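Planning the purchase: an interview with the equipment office at Grornetti

The equipment office of the Grornetti culinary institute will decide in November whether to buy two-handed robots for its teaching kitchens. The head of the office, who answered our questions one afternoon at 4, described a budget process that began with simulation.

"We were asked for a price before we had agreed on a task," the head said. "We sent that request back." The office then set aside 858 hours of computing time on Eren, its simulation service, and drew up a short set of kitchen tasks involving produce, plates and pans.

Two suppliers, Denier and Finska, have been invited to bid. Each must run the same tasks in the same virtual kitchen – nearly 1,000 trials per supplier – before any hardware is discussed. "The arms are the visible cost," the head said. "Spare hands, service visits and staff training are where our earlier estimates were weak."

The office has asked for an eight-year service commitment. Neither supplier has yet accepted that term, and the head declined to say whether it would be relaxed. 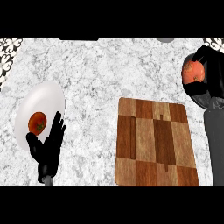
Simulated kitchen task with two tomatoes, one on a white plate and one in a dark gray pan.

Asked whether results on a screen could justify a purchase, the head was cautious. "They tell us which questions to put in the contract. We will still require a trial on our own counters, and that trial has its own line in the budget."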